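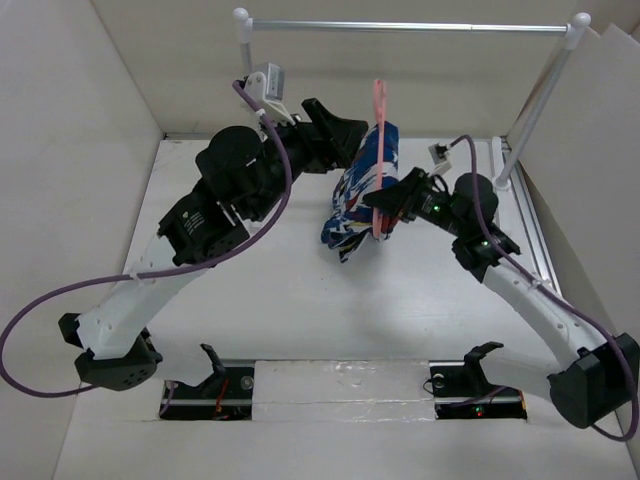
Archana Tripathi

Oct 14, 2019

right, hanger thread. been meaning to do this for ages, typing on the bus so bear with

blue patterned thing on a pink plastic hanger. pink plastic is what I've got most of, came in a bag of 14 from the market and they're fine?? people are so snobby about plastic hangers

what I do mind is stretched necks. if you shove the hanger up through the collar you've wrecked it by November. go in from the bottom hem, then the hook comes out the top. takes two secs longer

prints are worse than plains imo, a wonky shoulder shows straight away when the pattern goes off at an angle

also - hook all facing the same way on the rail. my mum did this, I thought she was mad, I now do it

Špela asked about the velvety ones. had a set, Karkex I think, fluff all over my black jumpers. gave them to Todor and he loves them so what do I know

knits do NOT go on hangers. fold them. will not be taking questions

rail update: still the plain metal bar, no wardrobe doors. almost 240 quid for the one I wanted and that was before delivery, no thanks

oh and do the top button up before it goes on the rail, stops it sliding off one side. forgot that one, shoud have been first

my stop. rest of the ironing pile tonight, or tomorow, or whenever

ok one more - empty hangers go at the left hand end. otherwise you're rummaging every single wash day and swearing at the tangle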